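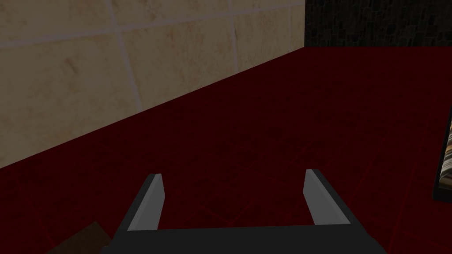

Leopoldo Montes
3 February 2020

Today I begin to compare two grippers in the simulator, before we spend money on the real ones. Both have two fingers. I call them by the project names, Rusau and Groduteo. Same arm model, same wrist camera, same controller.

2/ The test is simple. Go down, close, lift, hold for 3 seconds. I do 50 tries with each gripper, and the start position changes a little each time.

3/ Rusau held the part in 31 tries. Groduteo is at 78 percent. I expected a difference, but a smaller one, so I do not trust it yet.

4/ Karla Espinoza asked me if the friction is the same for both. It was not! The finger pads of Groduteo still had the value which I set in December for another test. My mistake. I will run everything again tonight.

5/ Another point is the camera. When it sits just behind the palm, the palm takes a big part of the view. With the fingers open I see the floor well between them. With a small part I am less sure, so I will try to mount it higher.

6/ Hanan Haddadin prefers to move the camera to the side. We have not agreed on this. If somebody here has used a side camera with a parallel gripper, please write me how you did the calibration.

7/ New numbers will come in this same thread, also the bad ones.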